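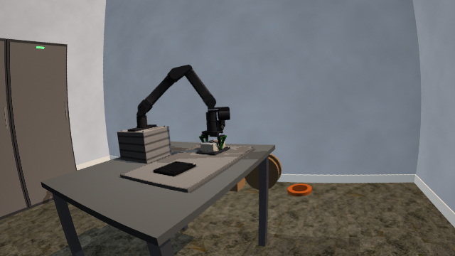
What makes a gripper drop something it has already picked up cleanly?

Most often the force setting falls back to a default when the program restarts, and the fingers hold with less squeeze than the part needs.

8th April
Posted by Rajkumari Rana

I wish I'd had that answer in my pocket a bit sooner. We've been trying out a pick-and-move job for Desham, all in simulation for now, and I had got rather fond of it. The arm takes a part from one pad to the other, over and over, and I'd leave it going with a cup of tea and feel very pleased with myself. Then I came back to find it had done 400 moves overnight and dropped the part on 9 of them, always just after the lift.

My first thought was friction, so I spent a whole evening fiddling with surface values (and learning a great deal about rubber, none of it useful). The drops carried on exactly as before. I sent the log to Lucie Lapointe, who worked with me on the Sengar job back in September and has far more patience with logs than I do.

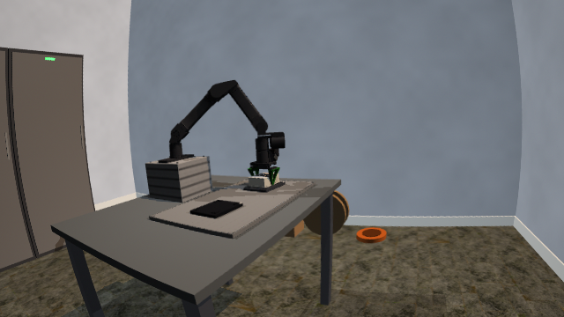 She rang back before supper and asked what happened after each protective stop. Well, the program restarts itself - I'd set it up that way so I wouldn't have to sit there! And every one of the drops came on the first pick after a restart. The grip force lived in a start-up step that I'd told the restart to skip. So the arm came back, closed its fingers at the default and lifted away quite happily with hardly any hold at all.

The dropped part bothered me less than the restart, once I'd slept on it. A real arm that gets going again by itself after a stop could do so with somebody's hand in the way, and I had copied that habit over from an old Vorkis test without a second thought. It's gone now. After a stop the arm waits for a person to press the button, and it sets the force again before every pick.
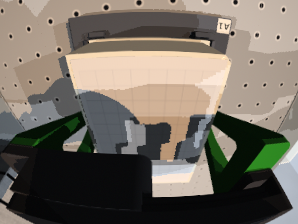
Should the grip force be checked on containers as well as solid parts?

Check it on both, and try the containers empty and full, as a thin wall can give way under a squeeze that suits a solid block.

I've another long run going tonight with the new restart, and Lucie wants the log in the morning.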